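Home | About | News | Residents | Contact

Meals and Independence at Motcombe House

Jul 22, 2019

When Motcombe House opened its supported apartments in April, each of the residents received a kitchen of their own. Monique Le Goff, who directs the residence, regards that decision as the most important one made during planning.

"Most people who come to us have had their meals brought on a tray for years," Ms. Le Goff said. "They want to choose when they eat. A dining hall cannot give them that, however good the food is."

The dining hall remains open and served 421 lunches last month. Breakfast and supper are now prepared largely in the apartments, with support from the occupational therapy team led by Sabina Biswas.

Ms. Biswas explained that a new resident meets with a therapist during the first week to go over familiar dishes and any difficulty with grip, reach or eyesight. The pair then cook one of those dishes together.

"I ask what they used to make on an ordinary evening," she said. "One gentleman wanted rice and eggs. We made rice and eggs for nine days, and then he asked about soup."

Equipment is discussed at the same meeting. Ms. Biswas prefers controls that can be turned by hand and understood without a manual. She advises families to ask her before they buy anything. 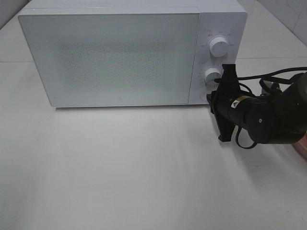 Costs and Next Steps

Residents pay for their own groceries. A shared order is delivered twice a week, and staff will help put heavy items away on request. Ms. Le Goff said that the therapy hours are funded through next spring and that an application for renewal has been submitted.

"We would like to offer evening sessions as well," she said. "Families have asked for them, and I think they are right."

Recent Items
Garden Path Reopens at Pultness Lodge
Summer Visiting Hours
Leopoldo Tlapale Joins the Nursing Staff
Notes From the Family Council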